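The hand that sorts the washing

I had been promised tea at the Pernska open day, and I got it in the end, but only after Nesrin Kaplan had walked me past the tea table, down a corridor smelling of floor polish and into the long room where her team does its laundry. I say laundry. There isn't a drop of water in the place. What they have is a great deal of clean clothing, 862 pieces at the last stocktake, and a patient programme of picking it up and putting it down again.

Pernska occupies the upper floor of an old seed merchant's in Tunum, and once a year, in October, it opens its doors to anybody who cares to climb the stairs. Nearly 800 people did so this time, a good many of them families from the estate across the road, and by eleven in the morning there was a queue of pushchairs on the landing.

The project is called Trullamus, a name Nesrin says was chosen at the end of a very long evening and which they are now stuck with. Its aim is modest enough to explain to a child, and she did so several times while I stood there: a machine that can help with the household chores of someone whose own hands are stiff or sore. Folding comes later. For the moment it is all about getting hold of one garment when it is lying in a heap with others.

"Cloth is dreadful stuff," she told me, quite cheerfully. "A cup is the same cup every time you look at it. A jumper is never the same jumper twice." 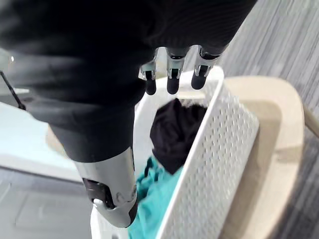
Fingers over the basket at the Trullamus demonstration, with a black cloth and a teal one waiting inside.

I had imagined, I suppose, something like the claw in a seaside arcade, and so I was taken aback by how much it resembled a hand in a sleeve. There are silver joints and black tips to the fingers, and a good solid thumb, and the rest is wrapped in soft black fabric, which gives it a slightly formal look, as if it were on its way to a concert. I found I was leaning forward with everyone else each time it went down towards the washing – a small boy beside me held his breath so long that his grandmother had to nudge him.

Visitors were invited to choose the clothes and bundle them up however they liked, and they took to this with real wickedness. One man knotted a pair of tights round a tea towel. Nesrin let it stand, and wrote it down in her notebook with a star beside it.

She came to this work by way of her aunt's dry-cleaning shop, Hijazi, where she spent 5 summers on the pressing machines and learned, she says, to tell wool from a wool mix with her eyes shut. She still thinks about that when the team is arguing over fingertips. There have been 42 versions of those so far, and the early ones live in a biscuit tin which she passed round for the children to squeeze.

I did get my tea, rather stewed by then, at a quarter past three. When I went back for my coat the queue was still out on the landing, and Nesrin was on her knees under a table, looking for a sock.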